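Kvam Low Storage Cabinet, Dark Finish

Manufacturer: Orkness
Range: Kvam
Type: Freestanding cabinet for dry goods, gift packaging and flat items
Width: 700 mm
Height: 772 mm
Adjustable feet: 4, factory fitted
Page revised: September 23, 2025

Overview

The Kvam low cabinet is intended for dry storage at or below counter height. It is used mainly for boxed tea, tins, spare trays and items kept in their retail packaging. The top overhangs the compartment and limits the amount of room light that reaches the stored goods. Tea in cartons should be kept out of direct light, and a closed or shaded compartment is suitable for this purpose.

The interior is dark. Stock in dark packaging is hard to tell apart at the back of the compartment, and boxes should be placed with the printed face toward the opening. Pale items are easier to locate and can go to the side or rear. Long, flat pieces may stand on end against the side.

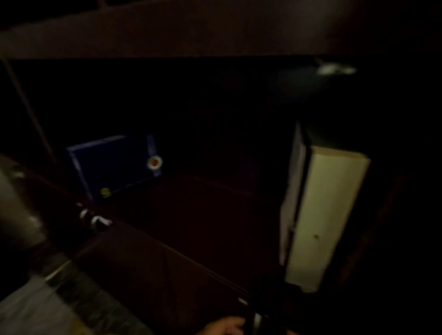

Low compartment under the overhang: blue box on the left, tall cream panel on the right.

Loading

Put heavier items on the base first. Ceramic containers should stand directly on the shelf surface with their lids on and should not be stacked. Cartons may be stored upright or flat. Upright storage takes less width and allows one box to be removed without lifting the others.

Leave a hand's width between the tallest item and the underside of the top. A rigid gift box has to be tilted slightly when it is taken out, and a tight fit will scuff the upper edge of the casing over time. Hold large boxes with one hand on each side near the bottom. Do not pull on tabs, ribbons or the lid.

Typical contents are presentation boxes of the size used for loose-leaf green tea, such as the 都匀毛尖 box with a cream-white front and a navy casing. A second gift box and a ceramic container can be kept beside it. Check the position of metal fittings on the inside before pushing a box toward the side wall, as printed board marks easily.

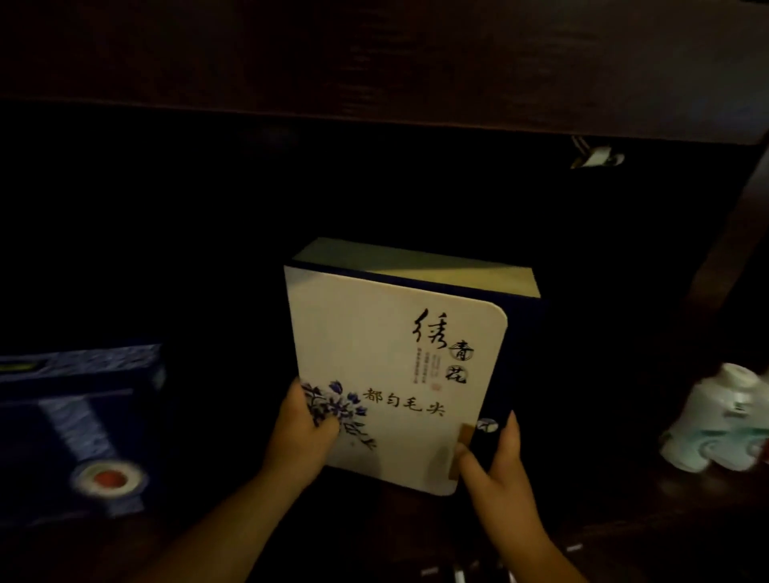
Shelf and Fittings

The shelf rests on 3 support positions and can be moved without tools. Remove all contents before changing its height. The maximum evenly distributed load is given on the label on the back panel. Do not concentrate the full load at the center of the shelf.

Hinges and latches are supplied as Trorkitz parts and are available separately. Screws should be tightened by hand. Power drivers strip the pilot holes.

Placement

Stand the cabinet on a level floor and set the feet before loading. Keep a gap of 100 mm between the back panel and any heated wall. The cabinet is not rated for use next to a dishwasher or above a floor vent. On carpet, check the level again after one week.

Strongly scented goods, including coffee, spices and cleaning products, should be stored elsewhere. Tea absorbs odors through unsealed board packaging.

Cleaning

Wipe with a cloth slightly dampened with water, then dry. Dust shows on the dark finish and is best removed with a dry microfiber cloth. Do not use wax or spray polish on the interior.

Compatible Items

Fustberg shelf liner, cut to 700 mm
Fustberg clip-on light, battery operated
Trorkitz hinge set, pair
Orkness label holder, adhesive

Documentation

Assembly sheet: Silviu Voicu
Load testing: Safta Enache
Spare parts and returns: Paula Pascu, Orkness parts desk. Quote the serial number printed on the back panel label.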